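Dawber Collection of Campaign Prints

The Dawber Collection is a body of photographic copies of prints, drawings and maps held by the Fudilville Archive. It consists of 541 items relating to military campaigns and the towns through which armies passed. The collection holds no original artwork. Each item is a copy negative with a matching reference print, made from works in private hands or in smaller libraries.

Origin

The collection takes its name from the Dawber estate, whose library supplied the first group of engravings to be copied. The estate lent the volumes on the condition that they not be unbound, and pages near the spine of the thicker books show slight curvature in the copies. Later groups were added from the Clulumow map library and from several family albums. Copying ended when the lenders' agreements expired, and no items have been added to the collection from that point.

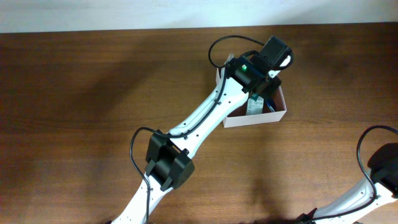
Photo: Stodano / Fudilville Archive

Arrangement

The items are arranged in four series. Series 1 contains portraits of officers and civil officials. Series 2 contains battle views and camp scenes. Series 3 contains maps, fort plans and river charts. Series 4 contains broadsides, song sheets and other printed matter in which a picture forms a minor part.

Within each series, items are numbered in order of copying. The number has no connection with the date of the original or the date of the event shown. A portrait copied in two states, before and after lettering, has one number followed by the letters a and b. Numbers withdrawn during early checking were not used again, and the highest number in a series is therefore greater than the count of items in it.

The finding aid was compiled by Clive Greenwood. It gives the title, artist, engraver and medium of the original where these could be determined. Titles in square brackets were supplied by the compiler. Undated works are placed by style of lettering or by paper mark, and such dates are followed by a question mark.

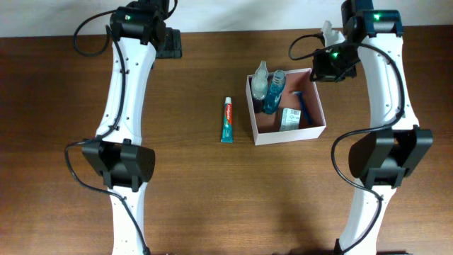
Does the collection include any original prints?
All of the items are photographic copies. Requests to see an original must be made to its owner, whose name is given in the finding aid when the owner has agreed to be listed.

Reliability of the views

Many of the battle views in Series 2 were engraved long after the events by artists who had not visited the ground. Uniforms often follow the fashion of the engraver's own day. The finding aid marks such works "later view" but does not attempt to correct them. The fort plans in Series 3 are considered more dependable, although two of them show outworks that were proposed and never built.

Access and copies

Reference prints may be consulted in the reading room by appointment. Negatives are not issued. The reading room is closed on Sunday and throughout December.

Orders for copies must quote the series and item number. Titles alone are not accepted, as several works in Series 1 share the same title. A single order may contain up to 100 items. Publication requires a separate form, and the credit line must name both the archive and the owner of the original.
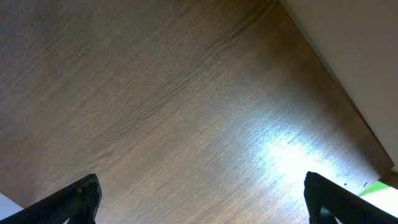
Wood-grain surface, close view.

Related holdings

The archive also keeps the loan letters exchanged with the Dawber estate and the worksheets used during copying. The worksheets record the size of each original, which was left out of the finding aid. Maps from the Clulumow library that were too large to copy in one exposure are listed in a separate index, with the sheets numbered from the upper left.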